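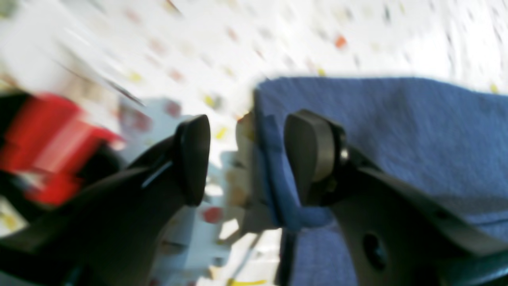 Textile Handling Group – workshop notebook

July, 4.15 pm. Gripper money again.

Fotini Sarantis wants a yes or no on the Braseck fingers before the order goes in. Quote is 900 a pair, pads extra. I'm still at no. The rep's sheet claims 76 good picks in a row on folded cloth, but doesn't say what cloth, or who did the folding. Ours comes in a heap.

The black fingers we have will take hold of a bunched-up blue knit. I'd like to see what the Braseck pair does that these don't before we pay for it. Wider pads, yes. I don't see that wider helps with an edge.

Kindska will sell us bare pads at 63 the set. They'd need drilling to suit our arms – half a morning, if the pillar drill is free.

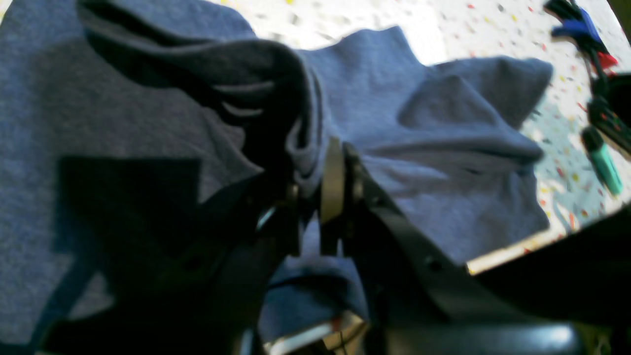

The other line on the budget is the second wrist camera from Jarkance. Blur when the arm moves is bad enough that I can't judge a grip from the pictures, and a second camera with the same shutter gives us two lots of blur. Try more light and a slower approach first. Costs nothing.

Pap's service contract: up for renewal, nearly 8 per cent dearer. Ask what we got for it last year.

To do: get the pad price in writing, ask Braseck for a loan pair. If they won't lend, leave it off.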